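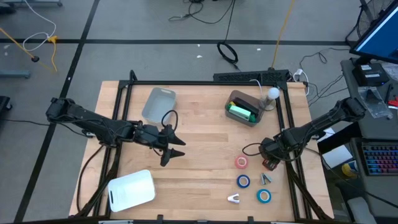 Sorting a shared worktable with two bins

4 min read · 10 shares · 2 comments

The table in our room collects small things. Tape, blocks, cables, whatever somebody was holding when they left. I have been trying to fix this since January with a system that takes less effort than ignoring the problem, and the current version uses two open bins with handle cutouts and one rule about tape.

First the tape. Three rolls were out: a pink-red one, a dark blue one and a light blue one, all toward the lower right corner. Tape does not go in a bin. It goes flat, on its side, in a row along one edge. A roll standing on its rim will travel, and a roll in a bin ends up under everything else. I used to hang them on a dowel. The dowel was fine until somebody needed the middle roll.

The cutting board stays on the table, lower left. It is white plastic with a slot at one end, and I use it for trimming so the wood doesn't get scored. I bought it at Prosgate and have no complaints apart from the slot, which is too narrow for my hand.

Bins are assigned by size of contents:

Light gray bin: anything longer than a finger. It starts the session empty.
Dark gray bin: blocks and other small solids. The green block and a yellow piece were already in it.
Neither: lamps, anything with a cord, sheet foam.

The round white lamp gets its own spot near the bins. Its cord runs to the back edge and should keep doing so. Crossing the work area with a cord costs more time than anything else on this list.
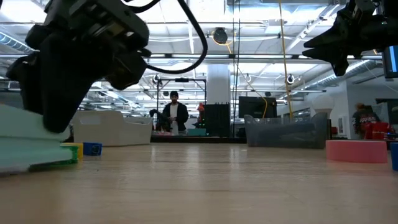

Nghiêm
Workshop notes, Hirnley

Foam is the part I haven't solved. The pale green sheets stack well enough at the left edge of the table, but the stack attracts blocks. A yellow one and a green one had settled against the bottom of it, with a blue one a little farther along. Small items migrate to the nearest vertical surface and then get forgotten. I now check the base of the stack before anything else.

A lower bin would help. Clilley lists a shallow one at 104 mm high, and I may order a pair. The present bins are deep enough that a single block in the bottom is easy to miss from a chair.

Order of work, as it stands: base of the foam, loose blocks, tape, odd metal bits, cutting board last.

2 comments

tapedrawer
Have you tried labels on the short ends of the bins? We did that and misfiled stuff dropped a lot.

gridline50
Flat is right for tape. Put the foam in a tray with a lip and the blocks can't get up against it.

Share this post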